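3.2 访谈对象与“折法”的来历

说起来有点不好意思，我一开始想研究的根本不是毛巾。当时的题目是小型家庭旅馆的定价，我跑到Skelilik去做预调查，住进一家叫Brerura的小旅馆，结果跟老板聊了两个晚上，聊的全是床单、毛巾和洗衣机。回来翻笔记，定价只有半页，布草倒写了十几页（我的字还特别小）。导师看完说，那你就写这个吧。于是就有了现在这一章。

访谈一共做了16家，全部是自家人经营、不请固定保洁的旅馆。我没有用很严格的提纲，基本上是先问“昨天换了几间房”，然后对方就自己说下去了。有意思的是，几乎每个人都会主动讲到毛巾该怎么折，而且讲得很认真，语气像在讲家规。有人坚持三折，有人先对折再卷，有位老太太说毛边一定要朝里，客人进门看见毛边，“就跟看见你没梳头一样”。这句话我后来在好几次组会上引用过，大家都笑，笑完了又都承认自己家里也有类似的规矩。

我把这些规矩暂时叫作“折法”。这个词不太学术，我也试过换成“整理惯例”之类的说法，可是一换就没味道了，受访者自己也不这么讲。Libor Michalík读初稿的时候建议我加引号，我加了，不过只在标题里加，正文里就随它去了。

折法从哪里来？按我手上的材料，多数是从母亲或者婆婆那里学的，少数是年轻时在大酒店打过工，把那边的做法带回来改一改。改的方向很一致，就是改小。家里的柜子浅，酒店那种宽宽的折法放进去门关不上，只好再折一道。Tshabalala旅馆的老板娘把这个叫“多一道”，她说女儿从小听她喊“多一道、多一道”，现在女儿自己成了家，也这么喊。我特别喜欢这个细节！它说明折法是跟着柜子走的，柜子换了，折法也会跟着松动。

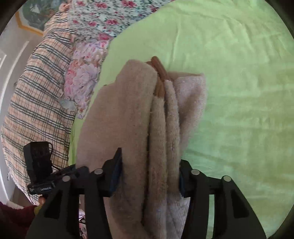 图3 折叠后的毛圈毛巾与浅黄绿色床单

再说数量。小旅馆买毛巾很少一次买齐，Brerura的账本上，最大的一笔是200条，那是开业那年买的，之后都是零零碎碎地补。补来补去，颜色和厚薄就对不上了。酒店的办法是整批淘汰，小旅馆舍不得，它们的办法是分级：最新的给客房，旧一点的自己家用，再旧的剪开当抹布。我一度想给这套分级画个流程图，画到一半发现每家的岔路都不一样，有的还会倒着走，比如旺季客房不够用了，自家那一批又被请回去。图就没画成，读者将就看文字吧。

Sipho Hendricks在评议时提了一个问题，我觉得问得很好：这些规矩究竟是为了省事，还是为了好看？我拿着这个问题回去，又给其中12家打了电话。回答很不整齐。有人说当然是省地方，有人说客人喜欢，还有一位想了半天，说“不这么折，我手上难受”。最后这个回答让我改了分析的思路。原来的编码表里只有“效率”和“待客”两栏，手上的习惯没地方放，我只好另开一栏，叫“手感”，然后把之前的录音从头再听一遍（那个三月我基本上就是在听录音）。

重听之后，归到“手感”一栏的片段比我预想的多，而且常常藏在别的话里。比如讲洗衣粉涨价，讲着讲着冒出一句“洗硬了就不好折”；讲晾晒也一样，Grakier一带风大，毛巾收进来发僵，得抖几下才肯听话。受访者用的是“听话”这个词，我原样保留在附录的摘录里了。至于硬不硬、抖几下，我没有去测，这一节也不打算从纺织品的角度讨论，那是另一门学问。

还有一点要交代：访谈里男性偏少，只有Skelilik的两家是丈夫负责折毛巾。他们的讲法跟别人不大一样，更爱讲速度，不过就两家，我不敢多说，下一节谈分工的时候再把他们请出来。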